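Padmavathi Achari and the trouble with a plain white table

I'd been meaning to talk to Padmavathi Achari for ages. If you've ever been to one of the Linadthorpe supper evenings you'll know her as the woman who moves your glass two inches to the left and then walks off looking pleased! We spoke by phone on 16 April 2020, her with a pot of tea and me with a notebook balanced on the ironing board (don't ask).

What I wanted to know was how a person gets so interested in where a tumbler goes.

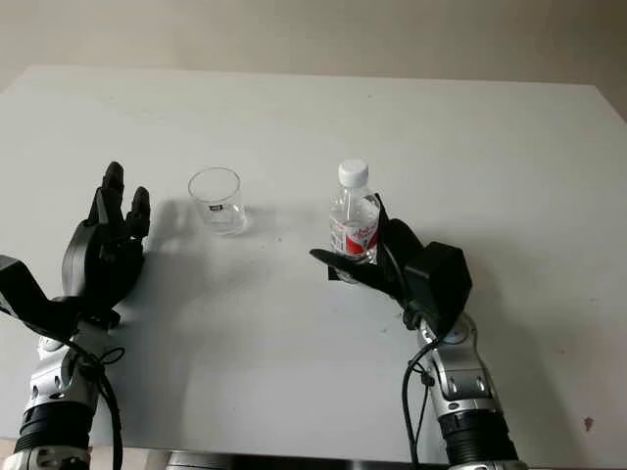
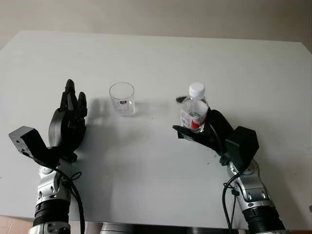
A white tabletop, a small clear tumbler and plenty of space left over.

"I blame my aunt," she told me. "She had a white table, and she wouldn't have a cloth on it. Everything showed. If you put a cup down in the wrong place it looked wrong from the doorway."

And she still prefers white? She does, though she grumbled about it for a good five minutes. White shows every smudge and every crumb, and she wipes hers with a barely damp cloth and then again with a dry one. "You never get them all. I've made my peace with specks. Well, nearly."

We got on to clear cups, which are a bit of a passion. Padmavathi has 14 of them in the cupboard over her sink, some glass and some plastic, and no two the same height. She started collecting after a weekend in Trisomham, where she found a little one on a market stall and carried it home in a sock. I asked whether plastic was cheating.

"Not at all. People are snobs about plastic. If it's a nice shape and it's clean, put it on the table. Children can hold it, my neighbour with the bad wrist can hold it, and it doesn't matter if it goes over."

Then there's the matter of labels. I peel mine off the minute I get in the door (and usually leave half the glue behind). Padmavathi is much more relaxed. "I leave them on for months! Then one day I'm waiting for the kettle and off it comes. Warm water, a bit of cooking oil, your thumb. That's all I do."

Her friend Usha Pai, who runs the Linadthorpe evenings with her, had warned me to ask about water bottles, so I did. There was a long sigh down the line.

"I like a jug. Usha likes a bottle on the table so people can help themselves, and she's right that it's easier. So we have the bottle. But it goes near the glasses, where you can reach it without leaning over somebody's dinner."

They seat seven at a push, in Usha's front room, and the table gets carried through from the kitchen each time. Nothing's laid until it's in place. Padmavathi starts with one glass, stands back by the wall, fiddles with it, and only then puts out the rest. I said that sounded exhausting and she laughed at me.

"It takes as long as the rice takes. What else would I be doing?"

The suppers are off for now, of course, and she's hoping for August. Meanwhile she's laying the table just for herself, every evening, with a different cup. Last night's was the one from Trisomham. I told her I'd been eating toast over the sink, and she made me promise to sit down for tonight's.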